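A small thread about the guesthouse in Bindau where I stayed for three nights. I promised some people in the replies to write it down, so now I do it. 15/12/2023

The place is called Daher House. It is not a chain hotel. It has only 7 rooms on two floors, and a breakfast room behind the reception. I booked it because every bigger hotel near the station wanted double the money for the same dates.

Arrival first. The train to Bindau goes from Coltent and you must change one time. The guesthouse is 200 meters from the station, on the same side of the street, so with a suitcase it is very comfortable. There is no hill. I mention this because the old town is nothing but hills.

Check-in starts at three in the afternoon. I came before lunch and they kept my bag behind the desk without any charge. If you arrive after nine in the evening, you get a code for the street door by text message. Please save it before your phone battery dies. I was close to learning this the hard way.

My room was on the upper floor, to the courtyard. Good bed, a little on the hard side, which I like. Two pillows, one flat and one very fat – you can ask for another flat one. The shower needs a minute to get warm. The window opens completely, and for me this is important in a hotel.

Rooms to the street are cheaper. I talked with a couple at breakfast who had one and they said the first bus wakes you up before six. They did not complain so much, they were early people. If you sleep lightly, pay more for the courtyard. 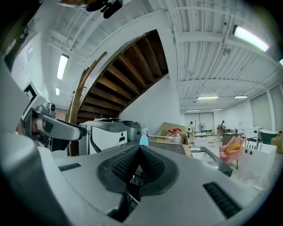 Under the ceiling beams

Breakfast is included in the price. Bread, two kinds of cheese, boiled eggs, tomatoes, a very good plum jam, coffee from a machine and tea in bags. On the second morning there were pancakes too, and on the third morning there were not, and I was a little sad about it. It is served from seven to ten.

For vegans it is more difficult. They had oat milk when I asked, but it was not on the table. Better to write to them a few days before you come.

The wifi was fine in my room and weak in the breakfast room. I could make a video call from the desk without problems. There is a desk, by the way, a real one with a lamp, and a chair with a straight back. Many hotels in this price class forgot about desks.

Now money. I paid 361 in total for three nights with breakfast, and the city tax was already inside. I paid by card at the end. They asked for no deposit, only the card number when I booked. You can cancel free of charge until three days before.

Parking I cannot judge, I had no car. The woman at the desk told another guest that there are a few places in the courtyard and you must reserve them. The gate looked narrow to me, so with a big car I would ask first.

For dinner I went two times to Savitar, a small restaurant on the corner after the pharmacy. Take the bean soup and the bread with it. They close the kitchen early, at nine, and they mean it. The first evening I came at ten to nine and got only the soup, but I got it with a smile.

What I did not like: the walls between the rooms are thin. My neighbor had a cold and I know everything about it. Also there is no elevator. The stairs are wide and not steep, but for somebody with bad knees I would ask for a room on the lower floor.

What I liked more than I expected: the small shelf with books in the hallway. You can take one and leave one. I left a crime novel and took a very old guide to the river walks, with maps that are partly wrong now. The walk to the mill is still correct, I tried it.

Somebody asked if it is good for children. I think yes for bigger ones. They have one family room and one baby bed in the house, so ask early. There is no playground near, only the park behind the church.

Somebody else asked about the season. The desk said that in March it is quiet and the prices go down, but then the restaurant on the corner takes its holiday. So you must choose between cheap room and bean soup.

I will stay there again in spring – courtyard side, upper floor, and this time I bring earplugs. If you have more questions about Bindau, write them under this post and I answer in the evening.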